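Getcombe Home Help > Storage and Tidying > Questions

Best way to sort a floor full of small stuff into one basket?

Asked by Ju-won Lim
2023-03-07

I have a corner of the spare room where small things end up on the floor. Chargers, old phones, cards, pens, batteries, bits of packaging, a tape measure, whatever comes out of pockets and bags. Every couple of weeks I get down and put it all in a basket, and then the basket is so mixed up that I can't find anything and I tip it out again.

The basket is the plastic shopping kind with handles. I don't want to buy a drawer unit. There is no space for one and I rent, so nothing can go on the walls either. I have a $3 limit on my patience for organizers, so please no product lists.

What I want to know:

Should I sort on the floor first and then load the basket, or load it and sort inside?
Where should the basket go while I'm doing it?
What about flat things like phones and cards? They always slide down the sides and end up at the bottom.

The floor is wood, if that matters. It scratches easily.

3 answers

Answer by Aparecida Honorato
Marked as helpful

Sort on the floor first. A basket with no dividers is a bad place to sort because you can only see the top layer. I did this in a very small room with a wood floor for years and this is the order I settled on.

1. Clear one edge of the floor and leave the rest alone. You need a strip to kneel on and a place for the basket. Don't start moving things into piles yet.

2. Put the basket in a far corner of the area and pick up the flat things first. Keep the middle of the floor open so you can reach everything without turning around. Phones and cards get picked up one at a time. They are the things that get stepped on, and they are also what slides under everything else if you leave them for later.
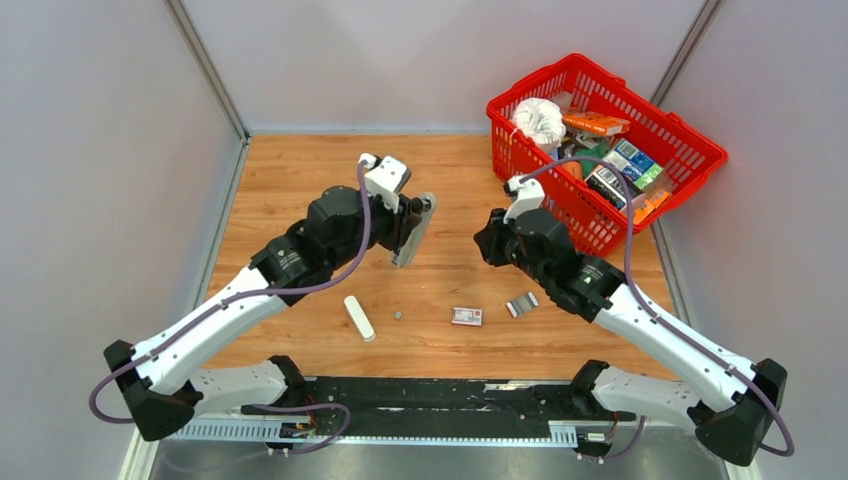
3. Stand the flat things on edge. Take a shoebox lid or any shallow box, put it against one side inside the basket, and file the phones and cards in it upright like letters. They can't slide down because the box has a bottom. If the box is too wide, cut one end and overlap it.

4. Bag the very small things. Batteries, screws, SIM pins and so on go in zip bags or a jar with a lid. Tape over the ends of loose batteries before you bag them. Check old phones too, and if one is swollen don't put it in the basket at all. Take it to a battery drop-off.

5. Cords go in last. Wind each one around your hand, fasten it with a twist tie and lay it on top. Cords at the bottom pull everything else up with them.

6. Lift the basket, don't drag it. Grit gets caught under the plastic and that is what marks the floor. A folded towel underneath helps if it's going to stay in one place.

The whole job is shorter than it sounds. The second time you do it you will only have a handful of new things to put away.

Comment from Ju-won Lim: Thanks. The shoebox lid was too shallow for the phones but the bottom half of a tea box fit. I had four old phones in there, I thought it was two.

Comment from Aparecida Honorato: A tea box is fine. Write on the phones which ones still turn on, or you'll be charging all of them again in October.

Answer by Samuele Ferraro

I would throw most of it out. I had the same kind of basket with 89 things in it (I was doing an inventory for a move) and I kept maybe a dozen. Pens that don't write, cards for stores that closed, chargers for a camera I sold. If you don't know what a charger belongs to, try it on everything you own, and if it fits nothing, recycle it.

Don't throw phones in the trash though. Wipe them first.

Answer by Ro-un Pyo

get a bigger basket

Comment from Yoon-hee Na: This doesn't answer the question. A bigger one will have the same problem with things sliding to the bottom.

Comment from Ro-un Pyo: worked for me

Related questions

How do I get scuff marks off a light wood floor?
Can you wash a plastic shopping basket in the bathtub?
Where to keep old phones before recycling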